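[Fledwood-list] Re: Hosis reissue, side two runs slow?
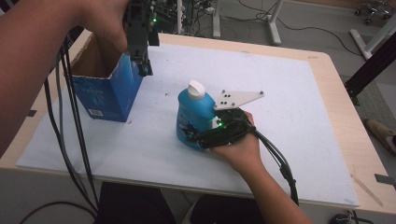 Page last changed: April, 14:27

> I have the new Sondier pressing of the Poulain sessions
> and the old cassette, and side two does not match. The
> LP is flat against the tape by what sounds like a quarter
> tone or a bit less. Side one is fine. Is this my deck, or
> did they cut it at the wrong speed? I would like to know
> before I send the record back.

Your deck is probably off, but so is the LP. Those are two separate problems and they add up.

I transferred side two of the LP last night on a table that I check with a strobe disc before each run. The strobe was steady at 33 1/3. The organ drone that opens the first track on that side should be A at 440, going by the tuning note on the original Hosis insert. My transfer puts it 26 cents flat. The drone holds for long enough to get a clean reading, and I got the same figure from both channels.

26 cents flat is a speed error of 1.5 percent. A quarter tone would be 50 cents. That leaves 24 cents that I can't find on the record, and a cassette deck running fast would account for it. Play a tape with a known test tone on it and see what you get. Many home decks left the factory running a little fast and were never set again.

As to where the error came in, I don't think it was the cutting lathe. Side one was cut from the same set of files and reads within a cent or two of pitch. The Hosis tapes came as two reels, and the Poulain studio had two machines at the time. My guess is that the second reel was recorded on the faster machine and played back for the reissue with no correction. The old cassette was dubbed in-house, most likely on that same machine, so the error would have canceled out.

Track lengths support this. The last song on side two is 8 seconds longer on the LP than on my cassette, after I corrected the cassette to 440. For a song of just under nine minutes, that is what 1.5 percent gives you.

If you want to fix your own transfer, change speed and pitch together. Do not use a time stretch that leaves the length alone. Resample by a factor of 1.0151 and trim the lead-in after that, not before. The cymbals come out fine.

On sending it back: Sondier pressed 100 copies of the first run, and I would expect a replacement to come from the same stamper. The number in the dead wax on mine ends in 27, with a small B after it. If yours ends in anything else, please post it to the list along with a reading of the drone, and say which way you measured it.

I have not checked the download version. If someone has it, the first thirty seconds of side two is all I need.

--
Fledwood-list: tape, vinyl and transfer talk
To leave the list, send a blank message with "unsubscribe" as the subject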